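Fruit on the Table, and Other Pages from the Flat at Grolholm

Saturday, October 27, 2018

We have been in the flat for two weeks now, which is long enough to know which tap drips and nowhere near long enough to have put everything away. So many of you have written to ask how we are getting on (and whether the boxes are ever going to be empty!) that I thought I would put up a little gallery page, the way I did for the Nollero house back in March. It is mostly the table, I'm afraid, as the table is where everything happens. We eat there, sort the mail there, and go over the bills there while the kettle boils.

The cloth came out of the linen box first, before the sheets even, and I put it straight on. A table with a cloth on it makes the rest of a room look as though somebody lives there, and I have never been able to eat happily off a bare one. 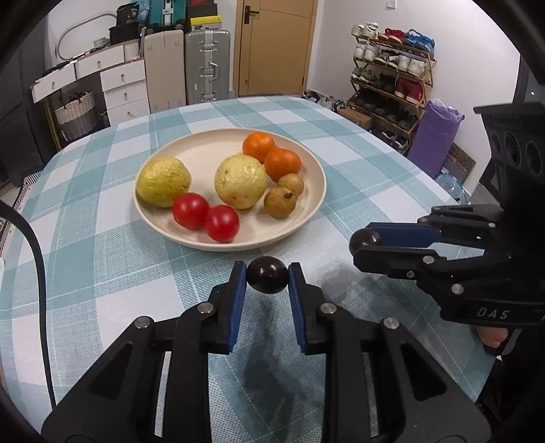

Fruit is the first thing I buy in any new place, and the stalls behind the Sevo bus stop are a joy for it, all crates and shouting and wasps in the warm months. My rule is to get whatever looks best that morning and worry about what goes with what when I'm home again, so the cream plate ended up with two big yellow guavas on it, mandarins at the back, a couple of little brown longans, and two red tomatoes in front, which I will go on calling fruit no matter who argues with me. The guavas I leave out until the whole room smells of them, and then it's a race to eat them in time. Small dark plums like that purple one are my weakness, and I'd have them by the bagful if I could be trusted to stop.

The suitcases by the door are still waiting for a proper home. I had great plans for sliding them under the bed, and then I met the bed, which sits so low that you would have trouble getting a magazine under it. For now they stay stacked with the bags and boxes on top, and every time I want my winter scarf it's in the one at the bottom.

The white chest of drawers is the one piece I would carry up any number of stairs again. Tea towels, candles, string and batteries all go in there, and the woven basket underneath takes whatever doesn't have a drawer yet.

More to come once the shelves from Bhardwaj are delivered and I can get at the walls. If anyone has a good recipe for guava jam that doesn't need 2 days and a copper pan, please do leave it in the guestbook, I would be so glad of it.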